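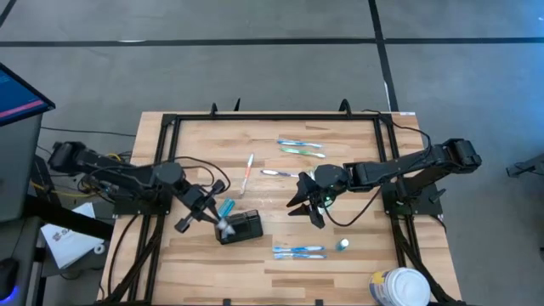 Mesa de madera con los cepillos de dientes y el recipiente negro.

Fitdale — ordenar cepillos de dientes

Contenido
Conjunto de imágenes y notas sobre una tarea doméstica corta: recoger los cepillos de dientes repartidos por una mesa y dejarlos en un recipiente rectangular abierto. Mantenimiento: Lucyna Makowska. Última revisión de esta ficha: 26 de marzo de 2020.

Objetos
Cepillos de adulto, de colores distintos; entre ellos hay uno azul y blanco, uno verde con un extremo claro y uno blanco con detalles azul violáceo. El recipiente es negro, sin tapa. El tablero es de listones de madera en tonos claros y tostados.

Disposición inicial
Los cepillos se colocan separados, con orientaciones variadas. El recipiente puede quedar algo girado o inclinado — no se corrige entre repeticiones.

Estructura
tilosby/ : 459 secuencias, un cepillo cada vez
furkside/ : 70 secuencias con la mesa completa
notas/ : incidencias por secuencia, en texto plano

En total son más de 4000 imágenes. Los nombres de archivo llevan el número de secuencia y el de paso.

Criterios de anotación
Un cepillo cuenta como recogido cuando el mango entero está dentro del recipiente. Si el cabezal asoma por el borde, se marca «parcial». Si cae al suelo, se marca «perdido» y la secuencia se conserva.

Limitaciones
Un solo tipo de mesa. No hay vasos ni soportes de pared. Las notas anteriores a julio usan «caja» en lugar de «recipiente»; están pendientes de unificar.

Cita
Makowska, L. Fitdale: ordenar cepillos de dientes. Pawlak.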